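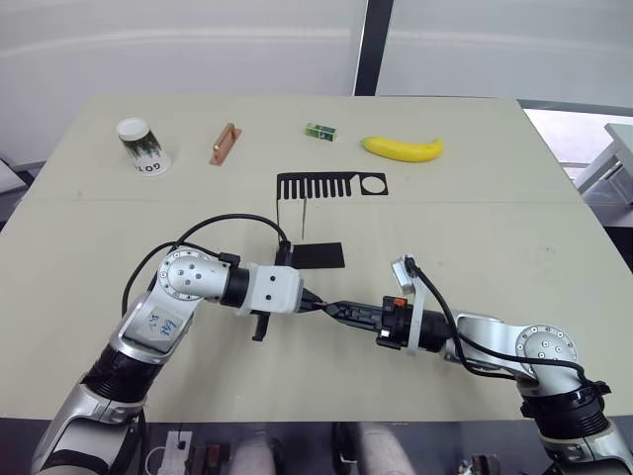

Bench two, far edge: cup, copper-colored block, small box, banana. Slotted stand in the middle.

Tanveer Bajwa
Dec 8, 2020

Thread on table layout. I have spent most of November moving small objects on and off a two-panel beige top and I have opinions on where things should go. Mostly notes to myself, posted so I can find them again. 1/13

Start with the top. Ours is two panels with a seam running crosswise, a third of the way down from the far edge, give or take. It looks harmless. A light, flat-bottomed item parked on a seam can rock if one panel sits proud of the other. Check with a straightedge before you lay anything out. 2/13

If the panels differ in height, shim the low one at the legs. Do not tape over the joint. Tape lifts at the ends within a couple of weeks and then you have an edge that catches everything you slide across it. 3/13

Small items go along the far edge. The working area stays in front of them. I used to scatter them evenly over the whole surface and every reach crossed over something else. A single loose row fixes most of that. 4/13

Paper cup: it goes on the left end, upside down, resting on its rim side with the white lid facing up. Yes, the print is inverted. I read the lettering near the rim as GOTO on some days and 60T on others and have stopped caring. The dark green plant pattern is easy to spot against beige either way up. 5/13

General point on cups. An empty paper cup has almost no mass, so anything that brushes it moves it. Put it at the end of a row, where it can only be knocked from one side. In the middle of a row it takes its neighbor along. 6/13

The copper-colored block sits next to it, on a diagonal. It has a raised bar along its length, and I treat that bar as the reference line. Square to the table edge looks tidier, but on a diagonal I can see a long side and a short side from where I stand. I set the angle by eye. Measuring it was a waste of an afternoon. 7/13

Tiny green and white box, further right. Snack-package size, printed label. Light boxes like this get lost under things, so it gets clear space on both sides. If you are ordering storage trays for items this size, the Ondus shallow ones are deep enough. The tall version swallows them. 8/13

Banana, on its side, stem end to the right, darker tip to the left. A curved item only has a couple of stable rest positions and this is the good one. Replace it when it gets soft. I write the purchase day on the inside of the cupboard door because writing on the peel bruises it. 9/13

Black stand, near the center. Square base plate flat on the table, thin silver rod, and a flat black plate on top with a comb of narrow slots and a round hole at the right end. It is the one tall item, so it goes forward of the row and everything else is placed relative to it. 10/13

Two things to check on any stand built like that. First, twist the top plate gently by the corners. If it rotates on the rod, tighten it before you do anything else. Second, push sideways at the top with one finger. If the base lifts early, it needs a heavier plate or a rubber pad underneath. Our pad is from Celtness, cut down with scissors. 11/13

Light. The wall behind is plain off-white and there is a window opening on the far right, so the right end of the table is brighter for part of the day. Glossy or printed things read better at the left end. I asked Nedeljković for a blind quote and it came back at 300 for the one opening, fitted. Still thinking about it. 12/13

Cleaning: damp microfiber cloth, wiped along the seam and not across it, then dry. Crumbs and dust pack into the joint otherwise. A plastic card gets them out. No solvent on the beige finish until you have tried it on the underside. 13/13

Addendum, someone asked about order of placement. Stand first, then the block, the box, the banana, and the cup last so it gets bumped the least. Clearing is the same list backward.

Second addendum. The replacement top from Stanport is a single panel, so no seam, but it is 9 kg heavier than the pair we have and needs two people to get it through the door. I will post the flatness readings once it is on the legs.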